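Wunamside Parish Votes on Hymnals, Eventually

21 July 2025

After five meetings, the congregation at Wunamside has agreed to replace its hymnals. The vote was 206 in favor. The color of the new covers has been put off until fall, when tempers may be cooler.

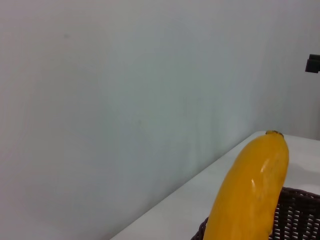
A stretch of plain wall, with a small black fixture at the right.

Music director Sobia Ghumman had asked for the change since Easter, pointing out that most copies now begin at hymn 14. "People were humming the first verse of everything," she said. 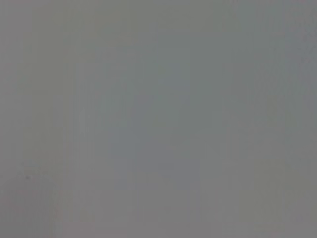

Pastor Irfan Oei thanked members for their patience, then thanked them again when the microphone came on. Donations so far stand at $1,481, including one gift of $1,000 that came with a note asking for fewer key changes.

The old books are free to anyone who wants them. Bayu Lumenta has taken nine, all for one wobbly piano. 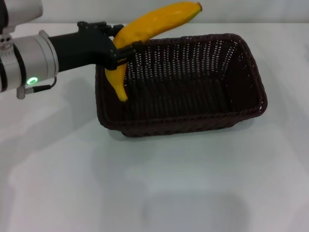 Also This Week

Choir practice moves to 7 p.m. Thursday. Altos are asked to bring a pencil and return it.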